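The lid comes off first: a morning at a motor repair bench
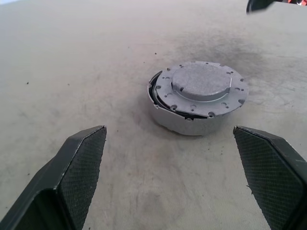

The lid sits shifted to one side, with a dark gap showing along the left and front.

I got to Penura a little after 8 and the owner was already at her bench with a mug of tea and a tray of screws. She has been fixing small round housings like this for 17 years, mostly for people who were told to throw them out. "They come in a shoebox with a note," she says. "I like the notes!"

I asked what she looks at first. "The lid. Always the lid. If it's sitting crooked I want to know who was in there before me." She keeps a marker next to her and draws a line across the lid and the wall below it before she loosens anything — then when it all goes back together, the line has to meet up again. I wish I'd known that before I took my blender apart (long story, it's in a drawer).

All those holes around the rim had me confused, so I asked if she knows what each one is for. She laughed. "Most of them. Screws go in the deep ones. Some of the tiny ones, you'd have to ask the factory." She trained at Cieślak, a repair shop two towns over, where the rule was to never force a lid. "If it won't drop down, something is in the way. Lift it, look, turn it a little, try again."

Over 197 jobs went through the shop last year, and she writes each one up by hand in a green notebook. A simple cleaning takes her 15 minutes. A bad one can eat up the whole afternoon, and she doesn't charge extra for it, which I told her was crazy. "Probably," she said.

She orders her spare screws from Gomport and had a bag of them open while we talked, sorting as she went. I tried to help and got 2 of them in the wrong cup. She moved them back and kept talking about her tomatoes.

Penura is open mornings through April, and you can walk in with your shoebox.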